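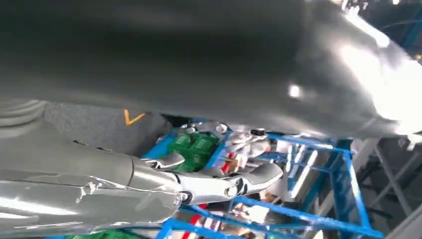

Robot Cell Maintenance, Unit 6
Handout: The protective stop that came back
Prepared by Ratree Kaewkla

Please read this before the practical on Friday. Bring your own notes from Unit 5, we will need the part on joint torque.

1. What happened

The cell at Duvstead was running a picking programme with mixed small parts. In cycle 1383 the arm made a protective stop while it was moving down. The operator looked at the cell, saw no contact, and pressed reset. The programme continued for 16 cycles and then stopped again, with the same message: "force limit, wrist". He reset it a second time. On the third stop one finger did not open fully any more.

2. What was found

The speed was 500 mm/s on the approach, but the risk assessment allowed only 100 mm/s in the last part of the movement. Someone had changed the value during a test in June and did not write it in the log.

The second finding was mechanical. A pivot screw in the finger linkage had become loose. With each hard contact the link moved a little to the side, and the motor needed more force to close.

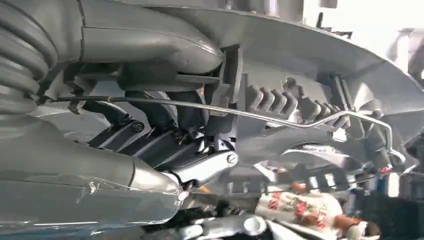 A loose pivot is difficult to find by eye when the fingers are closed. You must lock out the power, open the hand by the manual release, and move each link between two fingers of your own hand. If you feel play in the sideways direction, the hand goes out of service.

3. Questions that were asked in the review

Why was the reset possible without a reason code? In the Tunau controller this function existed, but it was switched off. It is now switched on in all cells.

Why did the Zudisora gripper check not find the fault? The check measures the closing time only. It does not measure side play.

4. Rules for our laboratory

One reset is permitted after you have looked at the cell. After the second stop with the same message, lock out and call the teacher.
Every change of speed is written in the log, also when it is for a test.
Never put your hand between the links before the lock is on and you have tried the start button.

For Friday: draw the order of events in section 1 and mark where you would have stopped the cell. One page is enough.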